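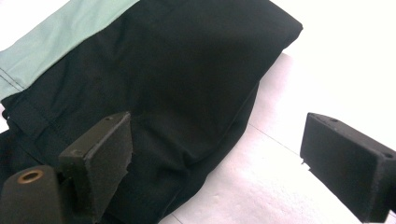 Heris: A Hand-Held Gripper for Cloth
Project report, Eun-seong Shin
Build location: the Bogale shared workshop, back bench

1. What I set out to do

My proposal said I would build "a low-cost hand-held gripper for recording folding demonstrations." My supervisor wrote "why folding?" in the margin, and I have been trying to come up with a good answer ever since. The one I settled on is that I own clothes and would like a machine to deal with them. Heris doesn't do that. Heris is the part you hold in your own hand while you deal with the clothes yourself, with a camera watching, so that some later robot can learn from the experience. In the short term this makes laundry slower.

The requirements I agreed to in February were: two fingers that open and close in parallel, a camera looking down at them, a trigger, and a total parts cost under the department's limit. The first two are done. The trigger works. The cost is discussed in section 5, which is short.

2. The fingers

The fingers are plain rectangular blocks with flat ends. Earlier drafts had a curved tip copied from a drawing of a human fingertip, and those looked wonderful and slid off everything. The blocks look like something that fell out of a drawer, and they hold cloth.

Each finger has screw holes in the top face so pads can be bolted on and swapped. I have gone through rubber, felt and bare plastic. Rubber grabbed the top layer of a folded shirt and also the one under it, every time. Felt let go halfway through a lift. Bare plastic is where I ended up, mostly by running out of felt. The edges chip with use, and the roughness seems to help, so I have stopped filing them smooth.

There is a brass insert in the round part beside the left finger. The first version had no insert and the bore wore oval after 13 sessions, at which point the jaw closed with a sort of shrug.

3. Electronics

Finger position is read by a Kedex board that samples at a rate I am told is reasonable. I bought it secondhand through Codeck, the parts exchange upstairs, and it came with somebody else's firmware and a sticker of a fish. The firmware was replaced. It logs the jaw opening next to the camera's clock, and for a while the two disagreed by a third of a second, so that in playback the fingers closed on a sleeve that had already left. The fix was one line. Finding the line took most of a month.

4. Trials with fabric

All trials were run on the white table surface at the bench. White is a bad choice under the bench lights (the camera washes out toward the bright side) and a good choice for seeing where dark cloth stops, and I decided I cared more about the second. There is also a thin seam running across the surface. Thin fabric catches on it. I have left it alone, on the theory that real tables have seams too, and on the further theory that the table isn't mine.

I recorded 40 folds, of which 32 were usable. The other eight include my elbow, the end of the battery, and one very careful recording of the ceiling.

Black cloth with a pale green panel has been the most useful thing to practice on. Plain black is miserable to work with. A fold in matte black fabric shows up in the recordings as a slightly darker piece of black, and the marking-up afterward becomes guesswork. The green gives me a straight boundary to line up against, and a stitched hem shows faintly if the light is kind. I now pick test garments by how much contrast they offer, and it has done nothing for my wardrobe.

Approach angle mattered more than pad material. Coming in flat along the table, the fingers push a ridge of cloth ahead of them. Tilted, one finger can rest at the fold while the other reaches over the table and closes in. I only worked this out by watching my own hand in the recordings, having done it wrong in the first batch and right in the second without noticing any change.

5. Cost

Over.

6. Problems left open

The tool is heavy at the front and my wrist objects after a dozen folds. A counterweight at the handle would help the balance and add to the thing I am complaining about.

The trigger spring is from a ballpoint pen. It is meant to be replaced.

My script for cutting the recordings into separate folds gives up after 2000 video frames, for reasons I wrote in a comment and then deleted. Long folds have to be split by hand.

7. Next steps

Lighter body, proper spring, a lamp that can be moved. I would also like to try towels, which are thick enough that the jaw may need to open wider than it does now. The printed files and wiring diagram are in the Heris folder on the workshop machine, and the spare fingers are in the tin next to it.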